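Grindura used-oil readings: data card

Category: Lubricants & Oil Analysis | Print this page | E-mail to a colleague

Updated 25th June

What you get is almost 2,000 viscosity and water-content readings from gearbox and hydraulic oils, all in one plain CSV! Samples came from the Mumosar and Alipour plants, and the Anditz quarry joined in December (its crusher gearboxes are wonderful for anyone who likes iron particles).

Columns: there are nine, starting with sample_id, site and oil_hours. Viscosity is in cSt at 40 degrees, water in ppm. An empty cell means the test wasn't run, so please don't read it as zero.

Known gaps: Alipour changed its hydraulic oil grade part way through, so filter on grade before you plot a trend. Anything over 1,000 ppm water was tested again and we kept both results – look for the "r" at the end of the sample_id.

Good first job: plot viscosity against oil_hours for Mumosar and see what happens after 600 hours. Lovely curve!

Comments (9) | Shares (600)

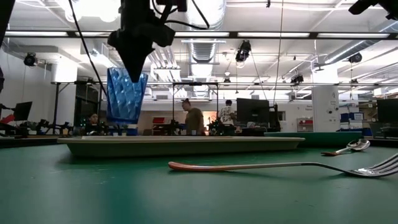 Blue faceted cup held over the tray, with the orange-handled fork on the green mat.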